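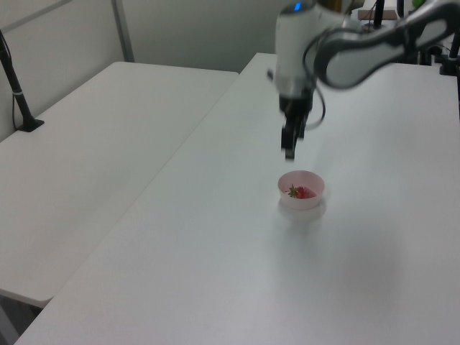
I bought the Bistden strawberry huller in November, when berries were out of season and the price had dropped, and it sat in a drawer until the first decent ones showed up at the store. It is a small spring-loaded tool with a steel claw at one end and a plunger at the other. You push the claw in around the stem, twist, and pull out the leaves with the hard white part under them. A strawberry with its green top still on, like the one in the pink bowl, is what it was made for. I tested it against a paring knife and against a Natex huller I have had for years, which is basically a wide pair of tweezers.

**How it works**

The claw has four teeth and opens when you press the plunger. On medium berries it takes out a clean cone and leaves the shoulders alone. On very small ones it takes too much, and on big ones with a hollow middle it sometimes pulls the leaves off and leaves the core behind. The knife handles both better if you are careful.

I hulled 100 berries with each tool over several weekends. The Bistden got 74 of them clean on the first try. The Natex got 75, so there is no real difference there. The Bistden was easier on my thumb, and that matters if you are making jam.
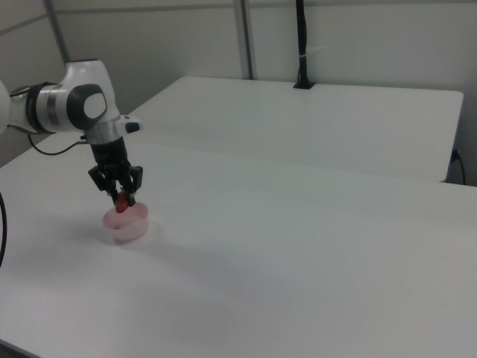 *Small pink bowl, something red at the rim.*

**Cleaning**

Seeds and bits of leaf get stuck behind the spring. The box says dishwasher safe, top rack. I ran it through twice and it came out with a leaf still in it both times. An old toothbrush under the faucet works. The Natex has nowhere for anything to hide and rinses off in a second.

**Build**

The handle is green plastic and a little slick when your hands are wet. The claw has not rusted or bent. The plunger squeaks now, which it did not at first.

**Other uses**

It takes the stem end out of small tomatoes pretty well. I tried it on potato eyes and would not bother.

**Worth buying?**

If you already own a tweezer type, keep it. If you do a few pounds at a time and your hands get sore, the Bistden is a fair buy on sale. I would not pay full price. I am keeping mine for jam and using the knife for everything else.

Rating: 3 out of 5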